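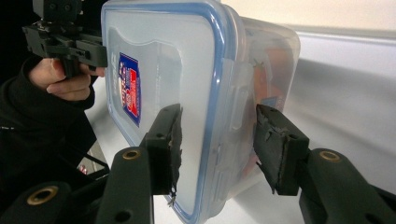 *posted by Eirini Athanasiadis, 10/21/22*

Quick one tonight, soup's on. Kitchen storage stuff I keep getting asked for, in no order at all.

**Lids first.** Silicone seals hold smells. If yours pulls out of the groove, pull it out (butter knife, flat side, go slow) and soak it in hot water with a spoon of baking soda. Scrub the groove with an old toothbrush. Dry everything before it goes back in. Overnight on a dish towel if you can stand it. A damp groove goes black in a week.

Seal gone wavy? Don't stretch it. Start at the corners, press those in, then work along the straight bits.

**Tomato stains.** Wipe of cooking oil inside the tub before the sauce goes in. Helps a lot. Already orange? Dish soap, warm water, a torn up paper towel, lid on, shake it hard. Then leave it on the windowsill in the sun for a day. Gets most of it. The rest is just the color of your tub now.

**Labels.** Store stickers come off with a hair dryer on low. Gummy part left behind, use peanut butter or oil, ten minutes, then soap. Don't use the green scrubber on clear plastic!! I fogged up a whole set that way.

For your own labels, masking tape and a marker. Tape goes on the side, never the lid, lids wander. Write what it is AND the date. "Red stuff" is no help in March.

**Freezing.** Leave a thumb's width at the top. Cool it down first, lid loose, then snap it shut once it's cold. Soup, beans, stewed peppers all fine. Potatoes go grainy, I skip them. To get a frozen block out, run the bottom under the cold tap and wait. Don't twist the tub, thats how corners crack.

**Stuck lid.** Usually it went on warm. Set the tub in a bowl of warm water for 2 minutes and lift one corner. If it's a vacuum you'll hear it let go.

**Stacking.** Square with square, round with round, get rid of the odd ones. I went through the Drunlow pantry with Brynhildur Steinarsdóttir last winter and we pulled out 58 lids and 22 bottoms. She kept saying the bottoms must be somewhere. They were not somewhere. Everything without a partner went in a box for the garage, good for screws and seed packets.

Store lids on edge in a dish rack or a loaf pan. Biggest at the back.

**Rice and flour.** Bay leaf in the tub, I do it, can't swear it does anything. What does work is freezing new flour for a few days before you put it away. Let it come back to room temp still in the bag or you'll get clumps.

**Smelly tub, no time.** Crumple newspaper, stuff it in, lid on, leave till morning. Onion takes two goes. Fish, just keep one tub for fish.

**Dishwasher.** Top rack. Lids flat side down, not jammed behind the plates. I take the seals out every few washes and do them by hand.

Somebody wrote in about vinegar on the seals. A rinse is ok, I wouldn't soak them in it for hours, mine went stiff.

Next time drawers, and the thing with the cutting boards wich I promised Brynhildur ages ago. Soup's boiling over, got to go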